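How to Plan a Day at the Trindwood Lantern Festival

Trindwood holds its lantern festival every September, and the town more than doubles in size for it. If you are coming from outside the valley, a little planning saves a lot of standing around.

Getting there

Take the train to Allard and change to the local bus. The bus ride is short and drops you beside the old mill. Driving is possible, but the road into the center closes at 2 p.m. and stays closed until the last lanterns are in. Leave your car in the field at Grerum and walk the river path. Wear shoes you don't mind getting muddy.

Where to stay

There are only 80 rooms in the town itself, and most are booked by early summer. Try Grerum next, then Allard. If you stay in Allard, check the time of the last bus before you sit down to dinner.

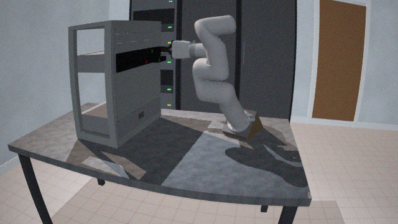

Getting a lantern

You can buy a lantern at the stalls on Cartwright Street or make one at the morning workshop. The workshop takes 90 minutes and has places for 200 people. Sign up at the table outside the church when it opens at 9 a.m. Children under eight need an adult with them. Bring an apron, as the paste gets on everything.

Joining the parade

1. Be at the top of Cartwright Street by 7 p.m.
2. Find the group with your color. Bought lanterns are yellow and workshop lanterns are red.
3. Light your lantern when the drums start.
4. Keep to the left going down the hill. The bands come through on the right.
5. At the bridge, hand your lantern to the marshals, who hang it over the water.

If you would rather watch, stand on the far bank. The near side fills up by 6:30 and it is hard to get out again.

What to eat

The thing to have is plum dumplings, sold from the carts by the mill. Most carts take cash only, and the one bank machine in town often runs out by late afternoon. The restaurants serve a fixed menu that night and want a reservation.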